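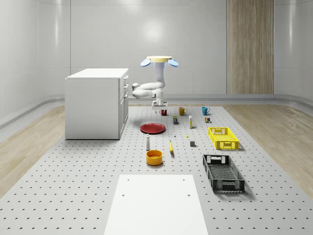

Braço branco e caneca vermelha

Notas para a fala – festas de família com jogos alugados

Abrir com a pergunta: quem aqui já organizou uma festa para 40 crianças? Esperar as mãos. Eu adoro este assunto e vou falar depressa, avisem-me!

Contar a festa da Famside em junho: 644 convidados, dos quatro aos oitenta anos, um único relvado. O que encheu primeiro foi a pista de minigolfe, com avós e netos na mesma fila – uma maravilha de ver.

Dizer que a fila faz parte da festa. Turnos curtos, 13 crianças por grupo, um monitor à entrada e outro à saída.

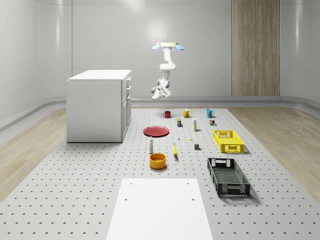
Escolher os jogos

Começar pelas idades e só depois ver o catálogo. Na Vilness pusemos o castelo pequeno longe da corrida de obstáculos e os pais agradeceram imenso.

Medir o terreno com fita! O circuito da Toltine pedia cerca de 100 metros quadrados, mais a folga para as cordas. Perguntar também pela tomada mais próxima.

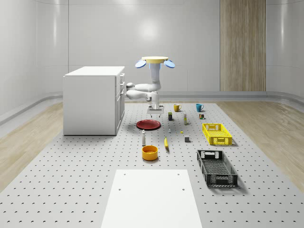
Plataforma perfurada com objetos domésticos

Pausa para água. Passar o folheto da Strömberg com os tapetes antiderrapantes.

Falar das pescarias e dos jogos de mesa gigantes, que custam pouco e aguentam a tarde inteira.
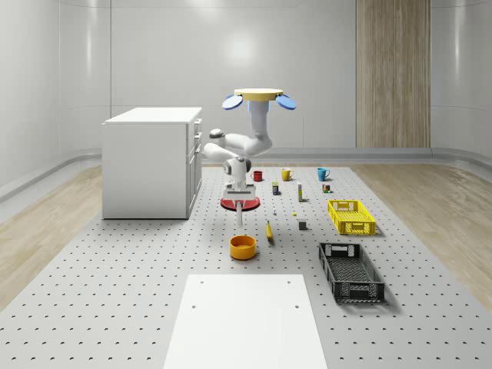
Agora a minha parte preferida, a banca dos prémios. Deixem as crianças escolher, mesmo que demore, porque é ali que elas contam tudo o que fizeram. Para guardar os brindes, um móvel de gavetas branco como o que está à esquerda do braço serve muito bem, com uma gaveta por idade. Reposição às quatro da tarde, antes do lanche.

Perguntas da sala. Se houver tempo, mostrar o nó das cordas.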